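October 29, 2023

Sunday, late, should be asleep. Writing fast so I don't lose it.

Whole day in the lab at Brinthorpe. Suturing module for the surgical robotics project class, the one I signed up for in July thinking it would be mostly code. It is not mostly code. It's mostly sitting at the console with a cramp in my thumb trying to get a needle to go where I'm looking.

Got in at 8. Lights still off in the hallway. Login wouldn't take, then it took. Logged in under the old group name again (Jikitz, which we were supposed to change weeks ago and never did). Whatever, the files are all under Jikitz now, too late.

First hour was garbage. Kept coming in with the needle too flat. You have to come in steep and then roll the wrist, and my wrist wants to push instead of roll. On the console pushing does nothing good. The lab sheet says "follow the curve of the needle" in bold and I have read that sentence so many times and my hand has not read it once.

Also depth. I still reach short. I think the tip is at the tissue and it's hovering. Then I overcorrect and poke. The instructor says stop looking at the tip, look at the shadow of the tip, and that did help, a lot more than the handout.

Break, bad coffee, granola bar from the bottom of my bag. Then back on and something clicked. Not all the way. But the throws started landing. Left hand holds back, right hand does the driving, don't let them bump. I was talking out loud to myself, I think the next station could hear me. "Roll, roll, roll, let go, other hand." Fine.

Putting these in here for the record, three knots tied on the closed line and the other spot still open. 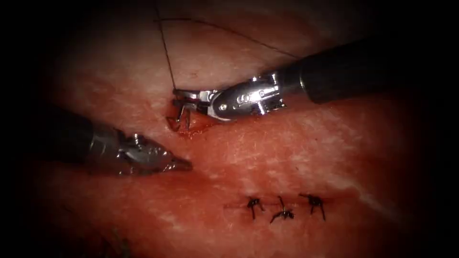
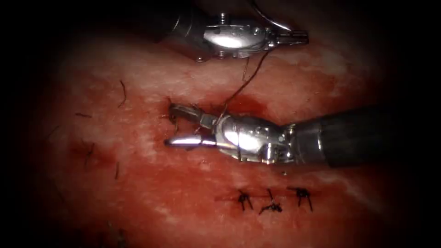 What I want to remember: thread management is the whole thing. I lost more time to the thread than to the needle. It goes slack and drifts and then you grab it by accident with the wrong jaws and now you've got a loop you didn't ask for. Keep the tail short. Pull in the direction of the line and not up. I pulled up twice and could see the tissue lift and let go right away, heart going like crazy over a practice pad of all things.

Second thing. Trim the tails the same. Mine are all over the place. Rubric gives points for "consistent tail length" and I used to think that was petty. Now I look at them and it bugs me too.

Third, no force feedback. I keep forgeting that. You can't feel the knot go tight, you have to see it. So I'm either too loose or I'm squeezing the edges together way too hard. I'd like to try the Rulness plugin the other section has, it puts a color bar on the screen for tension, but the install notes are a mess and it wants a newer build than ours. Maybe next week. Maybe never.

Automation half of the project is behind, obviously. The plan is log our own stitches by hand, then have the Vörös script try to find where each throw starts and ends. Ran it over lunch on the morning log. 2,747 lines and it found 5 throws, and one of those was me scratching my nose with the clutch half down. So, no. It thinks any fast wrist motion is a throw. Need a rule about the jaws too, closed and then rotating, not just rotating. Wrote that on my hand becuase I couldn't find paper. It's still there, kind of. Copying it here:

jaws closed + roll = start
jaws open = end
ignore if clutch

Will code it tomorrow before class if I get up. Won't get up.

Mood, ok. Better than Friday. Friday I wanted to drop. Today I wanted to stay longer and they kicked us out for the next group, and I was annoyed about it, and that's got to be a good sign. Neck is killing me though. Chair was too low the whole time and I only noticed at the end, when I stood up and couldn't turn my head left.

To do:
rename the group folder (really)
raise the chair
ask if the final is one running stitch or separate knots, the syllabus says both
send the log to the rest of the team, they've been waiting
laundry, no clean socks
call home

Left my charger at the station. Laptop on 8 percent. Have to stop, going to bed.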